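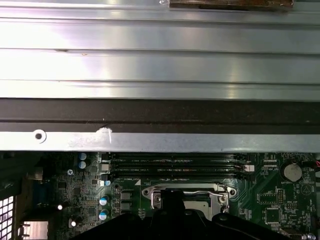 Yabsira said that in her opinion a computer ought to be allowed to die with its lid on, and could she have the table back by supper.

I told her it wasn't dying. It was resting on its side, as people do when they have been asked too many questions. She pointed out that it was my mother's computer, that it held the only copy of my mother's novel, and that I had learned what a memory slot was at breakfast.

All true. The novel was called Ovum, it ran to 40 chapters, and Mother had been finishing it since I was at school. She had never printed a page, paper being the first thing burglars take. Then one evening in February 2023 the old machine gave a cough and went quiet halfway through a duchess.

"Brinindale will do it," said Yabsira. Brinindale was the repair shop by the station, and they wanted four weeks and a deposit. My mother wanted it by the time she had finished her tea.

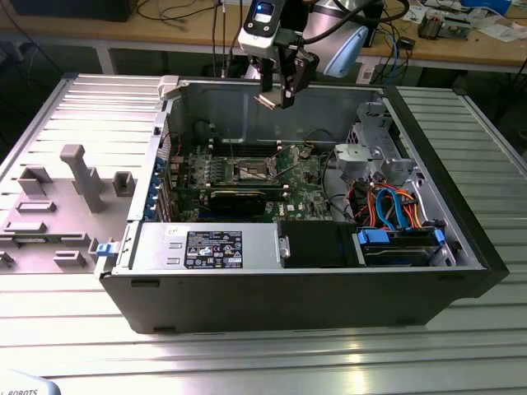

So I carried on. The blue bits, I had decided, were the bits you were meant to touch. Somebody at the factory had foreseen me and coloured them in. Everything green or silver I treated as I would a sleeping dog, with respect and from a little way off.

Mother rang at two.

"Have you found her?" she said.

"Who?"

"Gila. The duchess. She was on the stairs with a candle."

I said that I could see a good deal of cable but no stairs as yet. She told me not to be clever, and that if I found chapter nineteen I wasn't to read it, as there was a Mr Mekonnen in it who might be taken for the dentist.

"Is he the dentist?"

"He has the dentist's hands," said my mother, and rang off.

Yabsira had stopped pretending to read the paper. She wanted to know what Mr Mekonnen did with them.
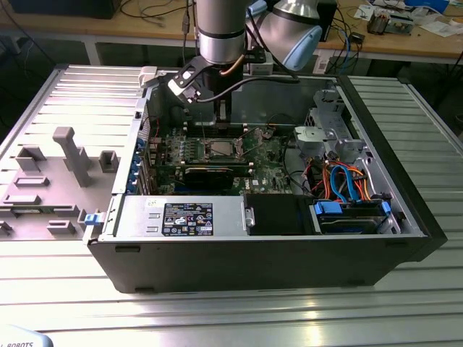
I said that we would never know if she kept talking, and that in any case it was a matter of trust between a son and his mother. She said I had read my sister's diary aloud at our wedding. I said that was different, as my sister had rhymed.

The drive, when I finally had it in my hand, weighed less than a tin of beans. I don't know what I'd expected. Forty chapters, a duchess, a dentist and most of my childhood, and you could have posted it.

"Well?" said Yabsira.

"We'd need to check it was all there," I said. "For her sake."

She was already clearing a space for the laptop.

"Start at nineteen," she said.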